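Town's "Measured Right" Scheme Wins Few Friends

Tuncombe wants every home seller to buy a floor area certificate before listing. The council says it will stop arguments over room sizes. Whether it will stop anything is another matter.

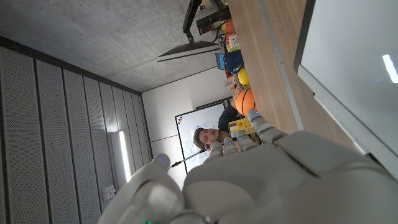 Sellers would pay $40 for each certificate, and the council has picked a single firm, Ollasen, to issue them. Council member Raimo Oksanen calls that a bargain. A sheet of paper doesn't make a bedroom bigger, though, and a small blue light glowing by a thumb would tell a buyer as much about the closets. Oksanen could not say how many disputes the town had last year.
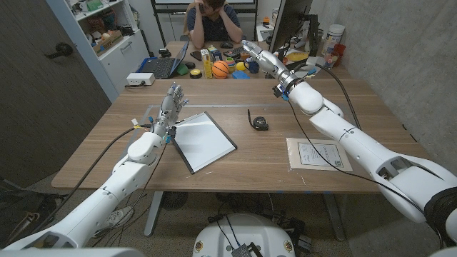

TUNCOMBE, May 13, 2021

Real estate agent Dilek Yazıcı has sold homes here for 20 years and remembers 2 fights over floor area. Both were settled by phone. "I'd like to see the problem before I pay for the cure," she said.
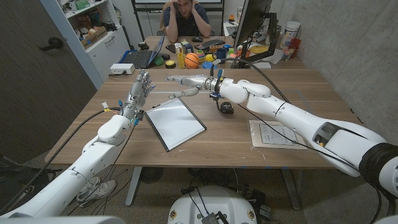 Ollasen says its staff will check each home in a single visit. The rules it has published don't say whether a sloped attic counts, or a porch with windows. Someone could settle that with a black marker and a white board like the one on the table, and it ought to happen before the first bill goes out. The firm's manager, Joni Hämäläinen, said the details would come "in due course."
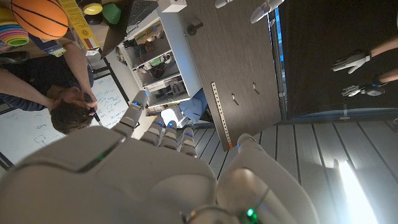 A petition against the plan has 47 names so far. Oksanen said he had not read it. The rule is set to take effect in October, and the council has not said what happens to homes already on the market.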